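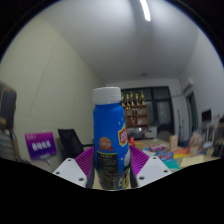 Bottle with white cap and blue label.

May 31, 2023
Drerer, four-track EP, mix and transfer notes

Picked up from Akua's session. Drums were tracked in January with a close mic on each tom, two overheads and one room mic. The room mic is late against the snare by 103 samples on every song. Shifted it on track 1 and lost the size of the kit, so put it back. Left it late on all four.

Guitars: two rhythm takes panned hard, same amp, different cabinets. The left cabinet has a honk at 900 Hz. Cut 3 dB with a narrow bell. Tried 826 first because the analyzer pointed there, but by ear the cut did nothing below the palm mutes. High-pass at 80 on both sides. Tymofii wants it higher, but the breakdown on track 3 goes thin when I do that. To discuss.

Bass: DI plus distorted copy. Copy was out of polarity on tracks 2 and 4 only. Flipped. Crossover between clean and dirty now sits at some 250 Hz and the kick comes through without extra EQ.

Vocals: Emília doubled the choruses but not the last one on track 4. She says that is on purpose. Fine, but the drop in level sounds like a mistake, so I rode the single take up 1.5 dB and opened the reverb send for the last eight bars. De-esser on the bus was catching the cymbal bleed — moved it to the individual tracks.
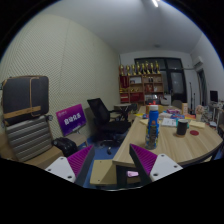
Table with blue bottle, black cup and open notebook.

Solo on track 2: take 5 up to the bend, take 7 after it. Crossfade is on the pick attack. There is a click if the fade is longer than 10 ms, so do not touch it.

Loudness: track 1 came out 2 dB hotter than the rest once the limiter was in. Pulled the limiter off the mix bus. Bonsu is mastering and asked for peaks no higher than -3 anyway.

Vinyl: 1000 Hz tone goes at the head of side A, 30 seconds. Aranka has the side lengths.

Open:
Track 3 high-pass, with Tymofii
Count-in on track 4, keep or cut (Akosua prefers keep)
Print instrumentals for all four
Back up session to second drive — not done yet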